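Search this site Enter keyword Go

Kekoder lifts Jumier growth call to 5 percent, and asks readers to take a lot on trust

Last updated: 09/08/2023
Reading time: 5 min

Forecasting firm Kekoder has raised its growth estimate for the Jumier region to 5 percent for next year, saying that households are ready to spend again and that local businesses are planning to hire. The new number is well above what the firm was saying in March, when it warned of a "long flat stretch" and told clients to hold off on big commitments.

The report runs long on confidence and short on detail. It does not say what Jumier's growth is now, at least not in a form that can be set next to the forecast. It compares next year's total output with an average of past years, and the past years it picked include the worst the region has had in a long time. Almost anything looks good next to that.

Nazanin Nouri, Kekoder's head of regional forecasts, defended the change on a call with reporters. "The mood among employers has turned, and it turned faster than we expected," she said. "We would be failing our clients if we sat on that."

Asked how much of the increase came from mood and how much from sales, Nouri said the firm's model "draws on both" and that the weights were private. She was asked again later in the call and gave much the same answer.

The mood part comes from a survey. Kekoder sent its questions to 700 businesses in the region and got 400 sets of answers back. That is a decent return for a survey of this kind, and the firm says so twice in its summary. What the summary leaves out is any word on the businesses that did not reply. A shop owner who is behind on rent may have less time for a long form about next year's plans than one who is opening a second location. Kekoder says it adjusted the results for size and type of business. It does not say it adjusted them for whether the business was still open.

The question on hiring is worth reading closely. Employers were asked if they "would consider adding staff if conditions improve." Most said yes. It is hard to picture many owners saying no. A yes to that question was then counted as a plan to hire, and the plan to hire was fed into the forecast as extra wages, which were in turn counted as extra spending. By the end of the chain, a polite maybe has become money in the till.

Asabe Isah, a labor economist at research house Fustivow, which puts out its own Jumier outlook, said she had no quarrel with Kekoder for being hopeful. Her problem was with how the hope was measured.

"If I ask you whether you'd buy a boat if you came into money, I haven't learned anything about boat sales," Isah said. "I'd want to see payroll. I'd want to see hours. Hours usually move first, and I don't see hours anywhere in there."

Fustivow is a competitor, of course, and its own record is nothing to frame. It expected a deep slump in the region that never quite arrived, and it has since revised that call several times without much fuss. Its current outlook has Jumier growing slowly, with a wide range on either side of the main estimate - wide enough that it will be hard to prove wrong. Isah said a wide range was the fair way to show how little anyone knows. Clients who pay for a forecast may feel differently about that.

Still, she has a point on hours. The regional labor office puts out a monthly count of hours worked, and the last few releases have been flat. Kekoder's report mentions the series in a footnote and calls it "backward-looking." So is every number that has been collected.

The second leg of the forecast is investment, and most of that comes down to one company. Sharifi, the food wholesaler, has said it wants to expand its distribution site on the edge of Jumier and add 70 jobs. Kekoder treats the project as done. The company's own statement is more careful. It says the expansion depends on permits and financing, and it gives no start date. A Sharifi spokesperson would not say whether either was in hand and pointed to the statement.

Even if every one of those jobs shows up, they will not carry a regional economy on their own. Kekoder gets around this by assuming that each new job at the site supports further jobs nearby, in trucking, repairs, lunch counters and so on. That is a normal thing to assume, and the effect can be real. The size of it is where these reports tend to get generous. The firm did not publish the multiplier it used. Nouri described it as "in the middle of the accepted range," and when asked for the range she said it varied by industry.

Then there are prices. The forecast needs households to have cash left over after the basics, and Kekoder gets there by having food costs ease through the year. Few shoppers in Jumier would say that has started. The report's evidence is a drop in wholesale prices for some staples, and it assumes the savings will be passed along at the store within a few months. Stores have been quick to pass increases along. Their history with decreases is spottier, and the report has nothing to say about why this time should be different.

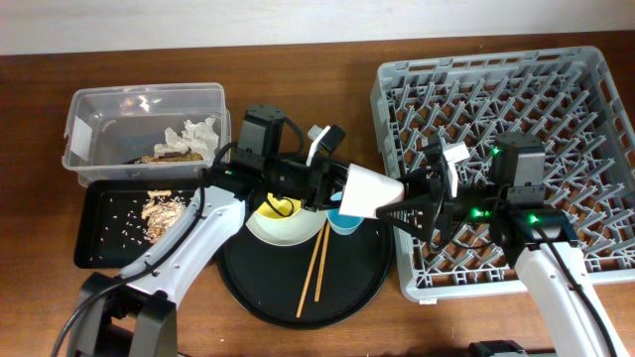

Household food budgets are also tracked in a way that tends to flatter this kind of forecast. Kekoder counts what people spend at the register and calls it consumption, whether or not the food gets eaten. The rice grains strewn over a black tray and the little pile of pale scraps next to them go down in the books at full price, exactly like the part of a meal that somebody finished. When families feel squeezed they often cut that waste first, and spending falls with no change in what is on the plate. When prices ease, the model has them spending freely again. Isah said she would expect a lag, and possibly a long one, as people who have learned to shop carefully do not forget it in a quarter.

Kekoder's answer is that savings are healthy and that people will draw on them. On this the report offers one chart, of average savings per household. An average can be pulled up by a small number of very comfortable homes, and a middle figure would have been more useful. The firm has that figure. It appeared in the March edition, where it was used to support the gloomy view, and it is gone from this one.

Nouri said the page had been dropped "for length." The new report is longer than the old one.

None of this means the forecast will miss. Jumier has surprised people before, and a mild winter or a good run of orders could do more for the region than any survey. Rents have stopped climbing in parts of the city. Sharifi may get its permits. There are owners who say business has picked up, and they are not making it up to please a forecaster.

But forecasts like this one get used. The regional council is due to start work on its budget, and a higher growth number means a higher estimate of tax income, which makes it easier to promise things. In March the council used the flat outlook from the same firm as a reason to delay road repairs. A council spokesperson said the new figure would be "one input among several" and declined to name the others.

Isah said she hoped the council would plan on something lower and be pleased if it turned out wrong. "You can always spend extra money later," she said. "It's much harder to un-spend it."

Kekoder said it would publish its next update after the coming round of survey answers is in. Nouri said the wording of the hiring question would stay the same so that the results could be compared over time. The firm has no plans to release the weights.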